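Support > Tonditance > Handheld and backpack rigs > Ticket 1221

Ticket 1221: gripper closes on fabric edge, reports "object held", nothing held
Opened by: Sumeya Ejigu
Assigned to: Mirela Conceição
Opened: 23 Sep 2021
Priority: normal
Status: open, part fixed

Report (S. Ejigu)

Task is hanging a cotton sheet over a rack. The policy was trained on handheld demonstrations from the Drevia site. The arm finds the sheet, goes to the nearest corner, closes and lifts. On a good run the corner comes up with it. On a bad run the fingers close on air or on a single fold that slides out, and the controller still returns "object held". It then carries on to the rack and goes through the whole hanging motion with nothing in the gripper.

39 attempts on software as shipped in August. In 7 of them the false "held" came back. No errors in the controller log for any of the 7. Rigid items (mugs, spray bottles, a dustpan) do not show the fault.

Expected: if the grasp fails, report it and try again.

Reply (M. Conceição)

Thanks. Please send finger width at close for the bad runs, plus motor current if you have it. Also confirm which finger pads are fitted. The Osness pads are softer than the Rocha ones and the "held" threshold was set on Rocha.

Reply (S. Ejigu)

Osness pads on both fingers. Width at close on the bad runs is the same as on the good ones to within the encoder noise. One layer of sheet is too thin to show up in the width at all. Current is no help either, the pads squash against each other and it looks like a grip.

Reply (M. Conceição)

That accounts for the false "held". It does not account for the poor choice of grasp point, so I went back to the demonstrations as well.

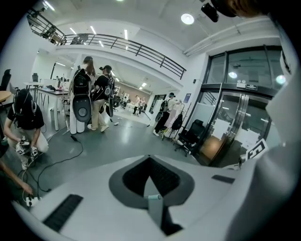
Fig. 1. View from the handheld gripper, demonstration floor. Rack with light-coloured material at the back, near the glass door.

Two points from the recordings.

a) People hanging cloth do not grip once. They pinch, pull a little, feel it slip and pinch again further in. In the recordings the second pinch is often very short and our segmenter drops it as jitter. The policy has therefore learned one clean close, which is what you are seeing.

b) When the sheet is raised in front of the gripper it fills most of the view. Tracking holds up, but there is little left to show where the edge is. The operator knows by feel. The model has no such input.

Changes made:
— Minimum segment length lowered so that short re-grasps are kept. Retrained on the same demonstrations.
— "Held" for soft items now needs a check after a small lift: the wrist camera must show cloth moving with the fingers. Width and current are ignored for this class.
— Retry limit set to 2, after which the arm stops and asks for help.

Please rerun with the same sheet and the same rack height.

Reply (S. Ejigu)

Rerun done, same number of attempts. No false "held" this time. The arm does pinch twice now on most runs and it looks a good deal more like what a person does. Against that, it is slow, and on several runs it used up its retries on a corner that was folded underneath. It stopped and asked, as it should.

Related question from the customer side: can we tell them the unit hangs laundry? They have a small guest house and want it running while staff are elsewhere.

Reply (M. Conceição)

No. It can hang a flat sheet that has been left with a corner showing, with someone in the room to answer the prompt. Fitted sheets, duvet covers and anything out of a tangled basket are outside what we have tested. Mugs and bottles to a shelf can run unattended, within the limits in the manual.

The folded corner is a separate fault. It needs the arm to shake or spread the cloth first and we have few demonstrations of that. I have asked for a new set, with the spreading step recorded as its own task.

Leaving this open until those are in. Workaround for now: leave one corner of the sheet face up and clear of the pile before starting.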